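My second year with the old apartment

It is already May and I promised to write how the repairs are going. When I bought these rooms in Villalobos, my aunt Jussara Lins told me that an old apartment is like a second job. I laughed then. Now I have 12 pages of notes in my notebook and I laugh less.

The biggest question this winter was the windows. In the bedroom the wind came in so strongly that the curtain was moving by itself. One company wanted 2,807 for new ones, without the work. I said thank you and went home to think.

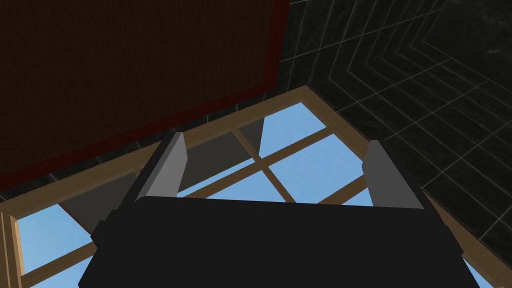 A window in the wall.

Then my neighbor Urszula Kubiak gave me the phone number of Barry Tapley, who repairs old frames. He spent two days with me and asked for 600. He took away the old putty, put in new, and planed one side which was always sticking. He also explained to me how to paint it, very slowly, as for a child, and I was grateful for this. I still did it wrong the first time. The paint must dry 48 hours and I closed the window in the evening, so in the morning I was pulling it open with both hands and half of my paint stayed on the frame.

After the windows came the floor. I wanted to keep the old boards, but under the carpet there was glue,

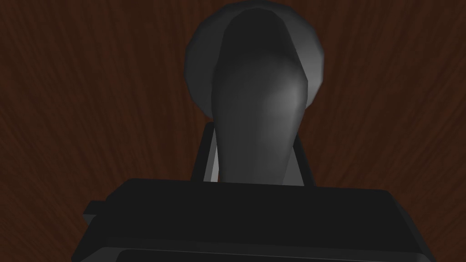 and the glue did not want to leave. I tried hot water, then a scraper, then a liquid from the shop which smelled so bad that I slept one night at Urszula's. The scraper was the best. It took me almost three weeks, after work, with the radio on -- I know all the songs of this spring now. 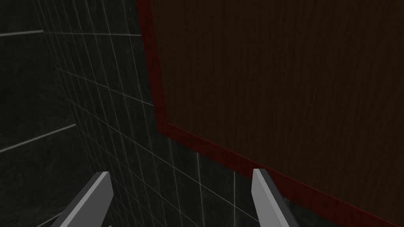

Choosing a color was harder for me than the scraping. My brother-in-law likes everything white and says that a small room needs light. I like dark wood, very dark brown, and best of all with a thin line of red along the edge. He says it is like living in a cigar box. Maybe, but I grew up with such furniture and I feel calm near it. For now I bought only a small can of stain and I try it on a piece of board behind the door.

Next month I must begin with the kitchen pipes. If somebody knows how to remove a very old faucet without breaking the wall, please write to me.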